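Gripper Trial Operators – Paid Participants Wanted at Dostley

Do you have steady hands, a good deal of patience and a soft spot for fiddly objects? We would love to hear from you! Dostley is looking for 16 people to join our November gripper comparison, and you don't need any background in robotics to take part.

We are trying out two sets of fingers, the Stolell and the Maltell, on the same pair of arms, and we want to know how each one feels to people who haven't spent years getting used to our habits (good and bad). You'll guide the arms through everyday tabletop jobs – picking up pens, turning over cups, passing a small thing from one side to the other – and then tell us, in your own words, which gripper you would rather have kept using and where it let you down. Grumbling is welcome and gets written down along with everything else.

Each participant comes in for four afternoon sessions, starting at 1 p.m., with a proper break in the middle and tea and snacks in the kitchen. Lanying Hao runs the sessions and will sit with you for the whole of the first one, so please don't worry about pressing the wrong button. Pay is $550 for the full set, sent within 30 days of your last visit. We hope to collect 2,000 attempts in all, and every one of them helps us, including the ones that end with a marker on the floor. 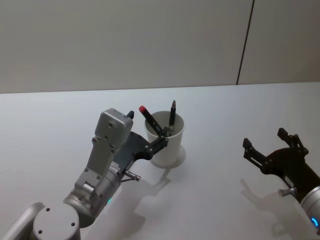
Marker task: the left gripper closed on the red-capped marker at the rim of the cup.

You should be 18 or over, comfortable sitting at a bench for a couple of hours, and able to come to our workshop in the Bai building, which has step-free access from the parking lot. Glasses are fine, and so are left-handers – in fact we'd like a few more of you this time.

To apply, write a few lines to Marwan Mansour through the contact form on our website. Tell him which afternoons suit you and whether you've ever used a game controller, a sewing machine or anything else that takes careful fingers. He reads every message himself and will get back to you either way.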